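Small pan lid keeps sticking / boiling over, and can it sit straight on a mat?

Posted Jun 1, 2022 in Kitchen & Cooking > Pots and pans
Viewed 2,082 times

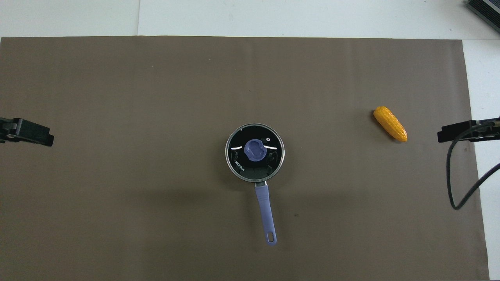
My little KONKA saucepan, lid on, on the brown mat

Hi all, quick one hopefully. Got this small pan for the flat in Akodcombe, mainly for porridge and one portion of rice. Glass lid with the purple knob and a little steam hole. Two problems.

First, anything with milk or starch in it comes up under the lid and over the side before I can get to it. I thought the hole was meant to stop that?? Second, if I leave the lid on while it cools it sticks down and I have to really tug at the knob, and I don't want to pull the thing off.

Also the mat. It's a big brown one I put over my white table so I don't mark it. No label, no idea what it's made of. Have been putting the pan down on it straight off the hob and now I'm wondering if thats daft. There are some faint creases in it but I think they were there from when it was folded.

Cheers, in a bit of a rush so sorry if this has been asked before

tshabalala

----

Aronell
Helpful: 73

Done this with small pans for years. In order:

Boiling over. Steam hole won't save you with milk. It lets steam out, fine for plain water or veg, but milk and porridge make foam and foam just blocks the hole and lifts the lid. Lid off for porridge, full stop. For rice, bring it up with the lid off, then turn it right down, lid on, and leave it. Don't fill a small pan past halfway. And check the hole isn't gunged up, dried starch gets in there and you'd never notice. Wooden cocktail stick, warm water, done.

Sticking. Air inside shrinks as it cools and pulls the lid down, worse if the rim is wet or the hole is blocked. So clean the hole first, might sort both. If it's stuck already, don't yank it. Back on a very low heat for a minute (with something still in the pan, not dry) and it should let go. Or slide the lid sideways a touch. Never cold water on a hot glass lid, please.

Check the knob while you're at it. They usually go on with one screw from underneath. If it turns, nip it up with a screwdriver, gently, just until it stops wobbling. Too tight and you can crack the glass.

Handle: keep it turned in over the worktop and not over another ring. If your hob is gas keep the flame small, under the base only. Flames up the side will ruin a plastic handle, seen it happen on a cheap milk pan.

Mat: don't know what it is = don't put hot pans on it. Cork trivet, folded tea towel, anything in between. Table's underneath remember, and even if the mat survives the heat can go through and mark the white.

----

trunemeo
Helpful: 2

just use a bigger pan. i do 500 ml of milk in a big one and it never comes over

----

Akodcombe_kitchen

Agree with the first reply mostly. Only thing I'd add is a wooden spoon laid across the top of the pan with the lid off, slows the foam down a bit. Not magic, you still have to stand there.

On the mat, if it's silicone it'll probably cope with a warm pan, if it's PVC or that fake leather stuff it wont, goes soft and then you get a shiny ring that never comes out. I lost one that way last August. If you bought it online look up the old order, the listing should give a max temperature. Otherwise trivet.

The creases won't be from the pan if they run in straight lines. Lay it flat somewhere warm with a few books on for a couple of days.

----

tshabalala (original poster)

Thanks both, well all three. Poked the hole out and a horrible bit of grey stuff came out of it so that's that. Knob was a quarter turn loose too. Will get a trivet at the weekend, using a tea towel til then. Can't find the mat in my orders, think it came from the market.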